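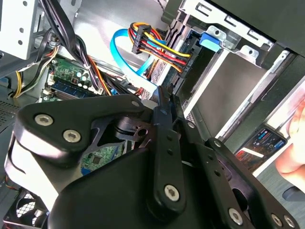
Inside an open desktop computer case.

Pondeck freezes withdrawals for 2 days, blames wallet upgrade

February 2026

Customers of Pondeck, the Skusthorpe crypto exchange, have been told they can't move coins off the platform for two days while it shifts its hot wallets to a new system. Trading stays open. Deposits too, though the company is asking people to hold off on anything large.

The notice went up on the status page early in the morning and reached inboxes a good while later, which went down about as well as you'd expect. Plenty of users found out when a transfer bounced.

"Funds are safe and fully backed," the notice reads. "Withdrawals will resume in the order they were requested. No action is needed from account holders."

Pondeck says 557 withdrawal requests were sitting in the queue when the pause kicked in. All of them stay in line. Anyone who wants to cancel can do it from the account page, no fee, and the coins go back to the trading balance straight away. Cancelling and re-submitting puts you at the back.

Bank payouts in dollars are a seperate matter and are still going through — slower than usual, according to several posters on the exchange's own forum, but going through.

What's changing

The old setup kept a float of Bitcoin and two smaller coins in wallets run by an outside custodian, Marciniak. That contract ran out in December and wasn't renewed. Neither side has said why. Pondeck is bringing the job in-house, with signing keys split among five holders and a lower cap on how much sits online at any one time.

Marciniak put out a two-line statement confirming the handover and saying all client balances it held had been reconciled. It didn't take questions.

Once withdrawals reopen, there'll be a new limit as well. Anything over $1000 in a single day will need a second approval by email plus a waiting period. Smaller amounts go out as before. Businesses on the merchant plan can apply for a higher limit but have to send in paperwork first, and the form for that wasn't live at time of writing.

Price reaction

Not much of one on the wider market. Bitcoin hardly noticed. Pondeck's in-house token was another story — down 5 per cent by lunch, with a bit of that clawed back in the afternoon on thin volume. Bitcoin was also changing hands on the exchange slightly below the price elsewhere, the usual sign of people wanting out of the venue and not being able to arbitrage it.

That gap should close when coins can move again. If it doesn't, worth watching.

Merchants feeling it

A handful of shops in Skusthorpe and over in Pastivden take crypto at the till through Pondeck's payment app. Those payments still clear, because they never leave the exchange's own books, but owners who normally sweep the day's takings to their own wallet can't. One Pastivden cafe had a note taped up by the register saying cash or card only until further notice. A bike shop down the street was carrying on as normal.

The local traders' group in Pastivden has told members to download their transaction histories now and keep a copy. Sensible enough whatever happens.

Regulator

Pondeck says it told the regulator about the pause before it began, and that it isn't under any order to stop or limit service. We've asked for confirmation and will add it here if we get it.

Exchanges do pause withdrawals for maintenance, and mostly for a few hours. Two full days is on the long side, and customers with longer memories won't love the wording of the notice. The company hasn't published a proof of reserves this year. Asked if one was coming, it said an updated report is "being prepared" and gave no date.

For now: check the status page, not social media. There are already fake support accounts offering to "unlock" withdrawals in exchange for a recovery phrase. Pondeck says it wont ever ask for one. Don't hand it over to anybody.

Next update from the company is due when the first batch of queued withdrawals goes out.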